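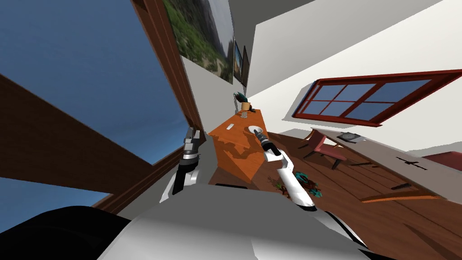
An orange wooden cabinet with a round white disk on its top.

Jarnberg Extends Furniture Collection Program

JARNBERG, July 1, 2019 – The Jarnberg town council has approved a second year of its household furniture collection program, which picks up used cabinets, tables and chairs from residents at no charge.

The program began in February of last year under a contract with Viseck, a local hauling firm. It has served 331 households and collected 721 pieces. Items in good condition are offered for sale at the Dimitriou Street depot. The remainder are taken apart for lumber and metal.

"Residents asked for longer depot hours and a simpler way to book a pickup," said Zorica Papadopoulos, director of public works. "The new agreement provides for both."

Under the new terms, each household may request 2 pickups per year, with a limit of four items per visit. Mattresses and appliances are not accepted. Residents of the Jenetti district, which was left out of the first year, are now eligible.

Requests may be made by telephone or in person at the public works counter in Town Hall.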